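Ticket 2049: Product photos come out too green on the printed catalog, screen is correct
Status: Closed
Opened by: Loïc Jacquet (Prasville shop)
Assigned to: Gilles Hoarau, Pristo support
Product: Pristo Layout, desktop version
Priority: Normal

Loïc Jacquet wrote:

Good morning,
I prepare the winter catalog for our tableware shop with Pristo Layout. It has 40 pages and must go to the printer in December. On my screen all the pages look right. When I export to PDF and print on our office machine, the pale greens become very strong and the whites take a yellow tint. On the pages without green fabric I see almost no difference.

I already tried these things:
- new ink in the office printer
- another paper, the same brand as last year
- export with the preset "Print high" and also "Print standard"
- restart of the computer

The result is the same each time. Last year with the same printer we had no such problem. Between the two catalogs I changed computer and I reinstalled Pristo Layout from zero.

Gilles Hoarau wrote:

Hello Loïc,
Thank you for the clear list. Please can you send me three things:
1. The color profile written in File > Document setup > Color.
2. One photo from a page which prints badly, in the original file, before you place it in the layout.
3. The export log. You find it in the Pristo folder in your documents, with the name export_last.txt.

Please do not send the complete catalog for the moment, the upload limit on the ticket is 510 MB and it would probably be refused.

Loïc Jacquet wrote:

The profile in Document setup is "None (use system)". I did not choose this, it was like this after the installation. The log is attached. I attach also one photo from the spoons and tablecloths section. On paper the cloth is the worst of all the pages.
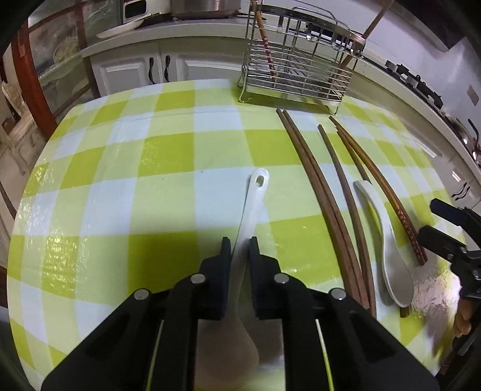
Attachment 1: white ceramic spoon on the green and white checkered tablecloth, original file

In the log I see many times the line "no output intent, fallback applied". Is it important?

Gilles Hoarau wrote:

Yes, this line is important. When the document has no profile, the program takes the one of your monitor and sends it to the printer, and a monitor can show bright greens which ink cannot make. The printer then replaces them as it can. Your photo has its own sRGB profile and I see nothing wrong in the file.

Please try this:
1. Close all the documents.
2. Open Preferences > Color and set the working space to sRGB.
3. Open the catalog, go to Document setup and choose the same.
4. In the Links panel, select all the photos and click "Update links". If you forget this step the old setting stays inside the placed photos.
5. Export only one page and print it. In the window of the printer, color correction must be off.

Loïc Jacquet wrote:

I did steps 1 to 5. The whites are good now. The greens are better but still too strong compared to last year's catalog, which I have next to me.

For step 4, the panel says "116 links, 92 updated". I do not know why the others are refused.

Gilles Hoarau wrote:

I asked my colleague Anatole Chauvin, who works on the export module. He says that links to a network drive are not updated if the drive was renamed. Did the path change when you changed computer?

Loïc Jacquet wrote:

Yes! The old drive was called CARROLL and on the new computer it is CARROLL-2. My colleague Baptiste Ferrand made this change and I did not think about it. The photos from the old folders were displayed normally so I believed that they were linked.

Gilles Hoarau wrote:

What you see in this case is only the preview kept in the document, with the old color setting. Use Links > Relink folder, choose the new drive, and then "Update links" again.

Loïc Jacquet wrote:

It took roughly ten minutes and now all the links are updated. I printed the tablecloth page again and put it beside last year's page. The green is the same to my eye. I also sent one test page to Zornow, our printing company, and they accept it.

One suggestion, if you permit: the panel should show a warning sign on a photo with a lost link. A gray name is not easy to notice.

Gilles Hoarau wrote:

I added your suggestion to the list for Anatole. I close the ticket, but you can open it again with a simple reply if the proofs from Zornow are not good.

Resolution: document profile set to sRGB, photos relinked after change of drive name.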